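Hung Out to Dry, Indoors

There is something cheering about a line of paper on a string. I've been pegging up cards, lists and half-finished ideas for years, and I still get a small thrill when the last peg goes on.

You need two posts, a length of string and a handful of clothespins. The posts matter most. A wooden upright with a good wide foot will stay put while you fuss with the pegs, and a bare tabletop is all the land it needs. Mine stand 60 centimetres apart, which suits small cards beautifully!

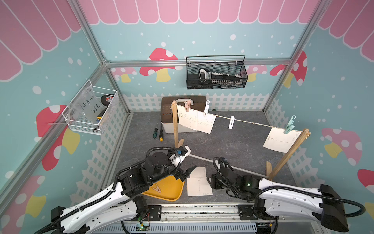 Twisted string is my favourite, by the way. It grips the paper a little, and it looks like a proper washing line (half the fun, if you ask me). Tie one end, stand the posts where you want them, then pull the other end snug before you knot it. Leave a bit spare, as string always seems to relax overnight.

Pegs next. I love a jumble of colours, and a single pink one can lift a whole row of plain cards.

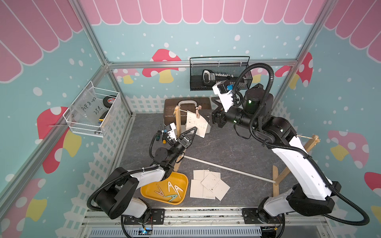 How many sheets can one short line take?
Start with two or three light ones and see how the string behaves. Seven is my limit on a short line before the middle starts to droop.

Plain cream paper hangs better than glossy, and dotted sheets are lovely if you like to scribble on them later. Overlap them slightly if you're short of room. A bit of slope in the line never bothered me either; it looks relaxed.

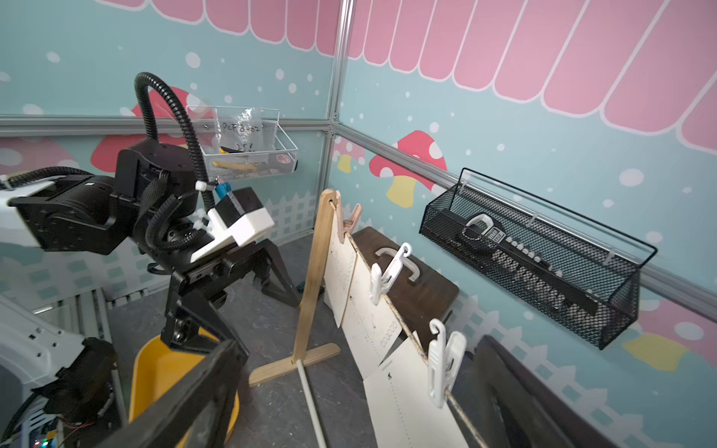
Cream sheets pegged along the string, with a wire basket behind for tape and other bits.

About those baskets: get your bits and pieces up on the wall and the whole corner feels bigger. Wire mesh is brilliant because you can spot the tape at a glance. I wrote this over a December of card making, and mine earned its keep every evening.
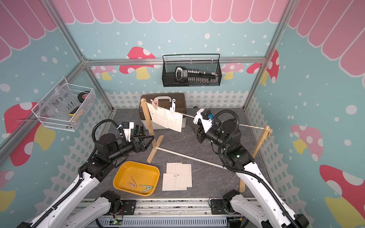 What do you do when the string sags?
Move one post out a touch, or retie the knot at one end. It takes 20 seconds, and then you can get back to pegging.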